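### 3.2 Repartição das receitas e permanência dos visitantes

O segundo conjunto de dados diz respeito às aldeias que recebem visitantes na zona de Gundau. As entrevistas foram conduzidas em agosto, no fim da época seca, quando a maioria dos guias já tinha regressado às suas casas e dispunha de tempo para responder. Foram recolhidos 292 questionários válidos, dos quais 40 preenchidos por chefes de agregados que alugam quartos ou terreno para acampamento. Os restantes provêm de guias, cozinheiros, condutores e vendedores de artesanato.

O questionário retoma a estrutura usada por Ueda e Boonyarit no trabalho sobre a costa de Nutard, com duas alterações. A primeira foi separar as gorjetas do salário, que naquele estudo apareciam somados e tornavam difícil comparar guias contratados por operadores com guias independentes. A segunda foi perguntar pela forma de pagamento, porque nas visitas preliminares se verificou que uma parte do trabalho de cozinha era paga em géneros no final da época.

A tradução para a língua local foi feita por Qistina Sopacua e revista por Ilham Lubis, que acompanhou também as entrevistas nas aldeias mais afastadas da estrada. O termo «benefício» levantou dificuldades. Muitos inquiridos entendiam-no apenas como dinheiro entregue em mão e deixavam de fora a reparação do poço ou o transporte escolar, financiados pela taxa de entrada. A pergunta foi por isso desdobrada, e as respostas recolhidas antes da mudança não entram na análise.

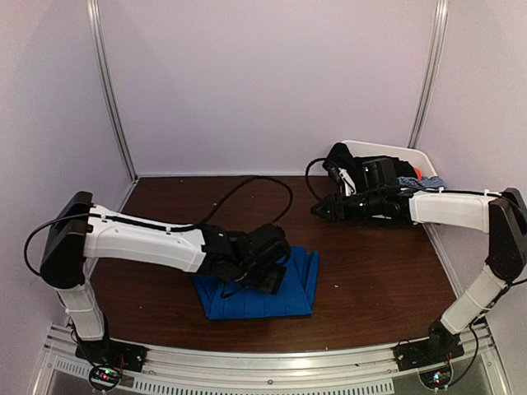 *Figura 2. Espaço de trabalho com tampo de madeira e dois braços robóticos montados nos cantos dianteiros.*

Quanto à permanência, o padrão é semelhante ao descrito para outras zonas de observação de fauna. Os visitantes que chegam com viagem organizada dormem quase sempre em alojamentos situados fora do perímetro das aldeias e passam nelas parte de uma manhã. Os que viajam por conta própria ficam mais tempo, gastam menos por dia e compram diretamente aos residentes. Os chefes de agregado que alugam quartos preferem este segundo grupo, embora se queixem da falta de reservas antecipadas e dos cancelamentos em cima da hora.

A taxa de entrada é cobrada na portaria e dividida entre a administração da área protegida e um fundo comum das aldeias. O regulamento do fundo prevê a afixação das contas em local público. Nas aldeias visitadas, a afixação era irregular, e vários inquiridos souberam dizer o que fora construído com o fundo sem saberem indicar o montante recebido. Os guias estavam em geral mais bem informados do que os vendedores, o que se explica em parte pelo contacto diário com o pessoal da portaria.

A relação entre rendimento do turismo e atitude perante a fauna é menos direta do que se esperava. Os agregados com campos junto à mata declararam perdas causadas por elefantes e macacos, e entre eles a opinião sobre a área protegida depende mais da rapidez com que o prejuízo é avaliado do que do valor ganho com os visitantes. Mulcahy chegou a uma observação próxima no vale de Goh, onde o pagamento tardio das indemnizações anulava o efeito das receitas de alojamento. Os nossos dados não permitem medir esse efeito, pois o registo das queixas só passou a indicar a data da vistoria depois de iniciado o inquérito.

Importa ainda referir uma limitação da amostra. As mulheres que trabalham na cozinha dos acampamentos foram entrevistadas, na maior parte dos casos, na presença de um responsável do operador, e as respostas sobre salário e horário devem ser lidas com essa reserva. Sempre que foi possível repetir a entrevista em casa, as horas de trabalho declaradas aumentaram. Nesses casos usou-se a segunda resposta, assinalada como tal na base de dados. A secção seguinte trata dos contratos entre operadores e aldeias e compara as cláusulas sobre emprego local com o que foi declarado pelos guias.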